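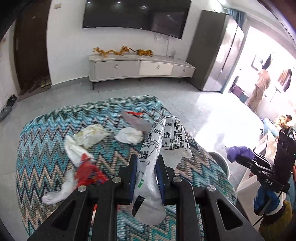
Wrappers on the zigzag cloth in the TV room, Ridgeway open day, December.

I went to the Ridgeway open day expecting to be talked into something, and I came home about as unconvinced as I left. The pitch, if you haven't seen the flyer, is that a household can sort its soft plastic at home, hand it over in one bag, and have it turned into something useful by a firm called Trurkasar. A ticket was 16 dollars. Coffee was extra.

The first hour was Witold Górecki with slides. He is a pleasant speaker and he likes a big number. According to him 99 percent of what the pilot homes hand over is "usable." I asked usable for what, and he said for the process, and I asked what came out of the process, and he said we would get to that after the break. After the break we got a plank. It was brown and heavy and it was passed along the rows. There was no price on it and he wouldn't give one.

Then we were let into the model home, which I liked much better than the slides. They have done up a few rooms so you can see how the sorting is supposed to go in an ordinary place, and the TV room is where most of us ended up. Gray tile floor, white walls, a big black television with the cables hanging down behind the cabinet like they do at my sister's. The wrappers were out on a chevron cloth in teal and beige and brown with green stripes along the far side. I'd have the cloth. I would not have food wrappers on it.

And this is my main complaint. Everything on that cloth was a different problem. There were crumpled see-through bags, one of them yellowish. There was a white bag all bunched up, a clear one with a red strip along the top, and a white and red wrapper printed in several colors. The shiny one with the Chinese text and the nutrition table would stump me at home. Is that plain plastic, or plastic stuck to something else? I don't read Chinese and I doubt the table would tell me if I did.

Teresa Pietrzak was running the room and she did at least try to answer. Her rule is that if you scrunch it and it stays scrunched, it's soft plastic, and if it springs back, check the leaflet. I have the leaflet. It has the scrunch test the other way around. When I pointed this out she wrote it down, which I give her credit for, and said a corrected one was being printed by Hunach and would go out to the pilot homes.

There are 760 of those homes so far and they want up to 2000. Yaw Boateng, who lives in one of them, had come along to speak for the scheme and ended up speaking partly against it. His bag fills quickly. He rinses everything, hangs it over the tub, and his kids complain. The pickup has been missed twice. He still does it and thinks it beats the trash can, but he said he would like to see where the truck goes. So would I.

We did not see where the truck goes. The line at the back of the building was off for the afternoon, and we looked at it through a window while Witold Górecki told us what it would be doing. A woman beside me asked about the smell and was told there isn't one. Maybe so when it's off.

Practical notes for anyone going to the next one. Parking is behind the main building and the sign for it faces the wrong way. The talk starts at 10 and you can skip it, go straight to the model home and ask for Teresa Pietrzak. Bring a few of your own wrappers in a sandwich bag, the awkward ones. I had a coffee pouch and a cheese packet with me and got a straight no on the first and a "probably" on the second. The soup at lunch was fine. Ask for the price of the plank, and let me know if you get one.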